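**Shared workroom: what goes where?**

**deskmoss:** We rent one long room. Fridge by the wall, long wood table down the middle, office chairs further in.

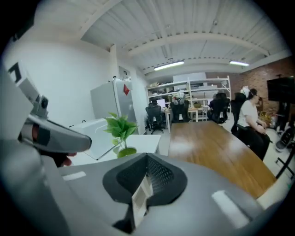 ### Reply from tallowby

I'd get the plant off the white table. You need that surface for bags and cups.

**deskmoss:** Disagree, the plant stays. Cables on the floor bother me more. One comes off the wood table and one runs along the wall.

**tallowby:** Cable cover, 40 bucks, done. Put hooks up for handbags too. 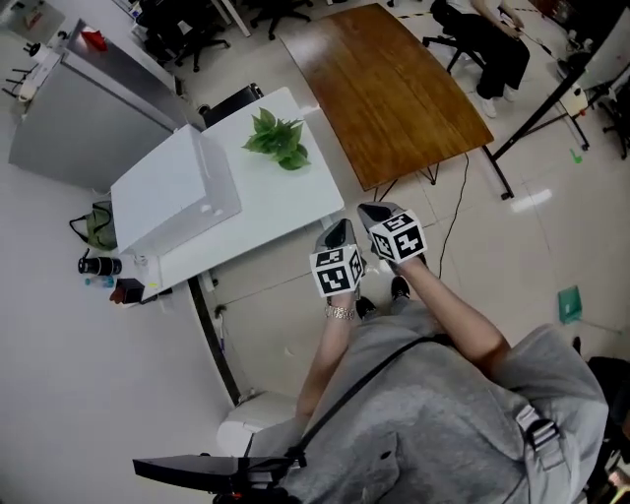 ### Reply from Ruoxi Jia

Leave the long table alone. Ours is a Budik, same thin metal legs, and it wobbled after 2 moves. I'd sort the shelves at the back first.

**deskmoss:** Fair. Boxes and bags all mixed together back there.
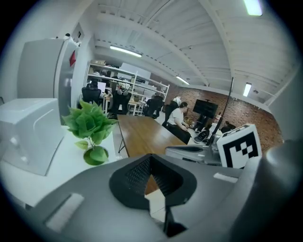 **tallowby:** What do you wipe a glossy wood top with?

**Ruoxi Jia:** A damp cloth, then a dry one. Skip the spray.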